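Pritchard Automation Fund
Progress report, second period
Project: Tusturus, two-arm handling of small lidded containers
Prepared by: Wenceslao Valdebenito
Period covered: through April

1. Status

Work packages 1 and 2 are complete. Work package 3 (open day and outside review) was carried out on a Tuesday in April at the Stedell site. Work package 4 has started. Spending is within the approved budget, and no change to the end date is requested.

2. Open day

The grant agreement calls for one public demonstration before the final period. The session opened at 9:30 a.m. and closed at 4 p.m. Registered attendance was 41, split between local manufacturers, two technical colleges and staff from the Bulter packaging plant. Three attendees from Bulter stayed for the technical session in the afternoon.

Do-yoon Shin ran the simulator station. Visitors could start a run, pause it, change the viewpoint and restart from a different layout. The simulator was chosen over live hardware for two reasons: the demonstration room has no fenced area, and a layout reset takes 3 seconds in simulation. Live hardware was not part of this event and is scheduled under work package 4.

Questions from visitors fell mostly under the following headings.

Lid handling. Several manufacturers asked how the controller deals with a lid that does not stay at its open angle. At present the hinge is modeled with fixed friction. Variable friction has been added to the task list.

Viewpoints. The near view shows the box close up but loses much of the work area behind the grippers. The room view shows both arms and the parts but gives little detail inside the compartments. College staff asked whether the controller uses both. It does, with the near view weighted more heavily once a finger is close to the box.

Image noise. The noise in the near view is deliberate and will be kept. Training on clean renders gave poorer results in the first period.

3. Simulation results

A total of 3,000 simulated runs were logged before the open day, with a further 200 set aside for the review and not used in tuning. Results on the reserved set are being checked and will be supplied as a separate table. The main failure types noted so far are a finger touching the lid on approach and a part being released too high above its compartment. The first is more frequent when both arms work on the same side of the box.

Near view and room view, container layout with the lid open: 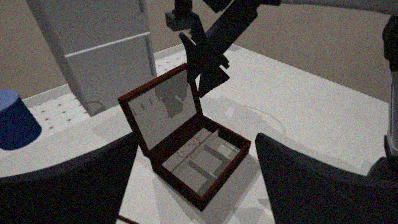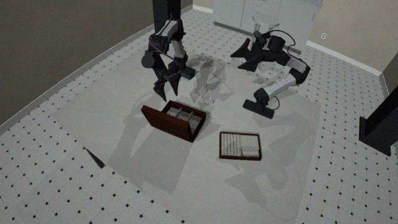
4. Issues and risks

Collision checking between the two arms is still slower than planned. On complex layouts the planner waits for one arm to clear before moving the other, and cycle time suffers. A revised checker is in test and will be merged if it passes on the reserved set.

Transparent parts remain difficult. Their edges are weak in the rendered views and the position estimate drifts. Shin is comparing two methods and will recommend one next period.

The Bulter plant has offered sample containers for the hardware trials. Dimensions have been received, but the samples have not. If they are late, trials will begin with the existing container.

5. Next period

Merge the revised collision checker.
Complete the transparent part comparison.
Add variable hinge friction to the simulator.
Begin hardware trials in the fenced cell at Stedell.

The attendance list and visitor comment forms are held at the project office and can be sent on request. The financial statement follows under separate cover.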